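4.3 Setting the grasp planner for belted garments

Adevier plans garments and belts as separate objects. When a belt is threaded through a waistband, link the two before you run a two-arm plan.

1. Open the Planner tab and load the garment profile.
2. Set Linked Parts to 2 (garment, belt).
3. Assign one gripper to each side of the waistband.
4. Press Preview. Check that neither arm path crosses a gripper cable.

Caution: Keep hands and arms off the table edge while the arms are enabled.

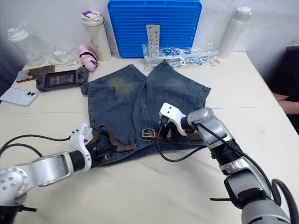 Kittipong Chantharasri: On our cell at Balturach the planner kept treating the belt as a fold in the denim until I raised the mask threshold to 115. Worth trying before you retrain anything.

The mask threshold is under Perception > Segmentation. Change it in small steps and save the profile under a new name.

5. Switch the active view to the wrist camera.
6. Select Tip Grasp and mark the narrow end of the belt.
7. Set Close Retries to 3, then press Run.

Note: If the log shows code 987, the wrist view and the head view disagree on the tip position. Repeat the hand-eye calibration in section 3.
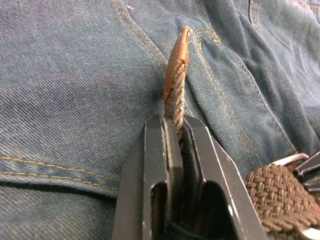 Figure 4-6. Tip Grasp on a braided belt, wrist view.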